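What we plan to buy for the second arm
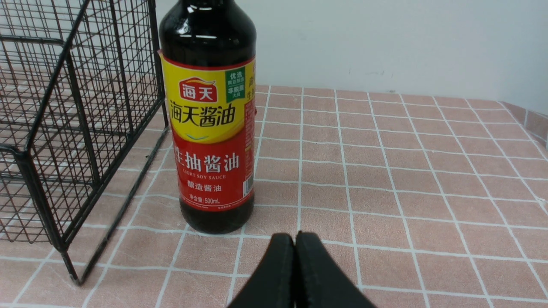 I spent most of December on the budget for our second tabletop arm, and the number I ended up with is 1,025 more than the one I started with. None of that is the arm itself. The quote from Manberg hasn't moved since I first asked for it.

The first thing I missed was fingertips. We went through 3 pairs last year and I had put down one. Rehema Simiyu keeps the spares drawer, and she told me to order them with the arm so they come in the same shipment. The second thing was cables. The wrist camera cable bends every time the arm turns, and ours has been replaced twice. I now list two spares per arm.

Then there is the small stuff on the table. Grocery bottles, wire baskets, mats and cups are cheap one at a time, so people buy them on their own cards and the receipts show up months later. Glass bottles are the ones I care about, with a 500 mL soy sauce being a good example. It is smooth, dark and shiny, and I would want a few of the same kind on the shelf before starting any long set of runs. I gave this its own line and asked Victor Tanui to do one order every quarter.

I looked at a service plan from Maldonado too. It covers the motors and the controller but leaves out the gripper – the part we wear out first. Brian Mfinanga thinks we should take it anyway for the loaner. I'm leaning toward no and putting the money into a second gripper that can sit in a box until we need it.

Lead time is the other problem. Manberg says 9 weeks for the arm and 5 for the gripper, and the table has to be bolted down before either one gets here. Esther Mabula is checking whether the outlets on that wall can take another power supply. If they can't, I'll need a quote from an electrician and the total goes up again.

I'll post the full list once the order is in.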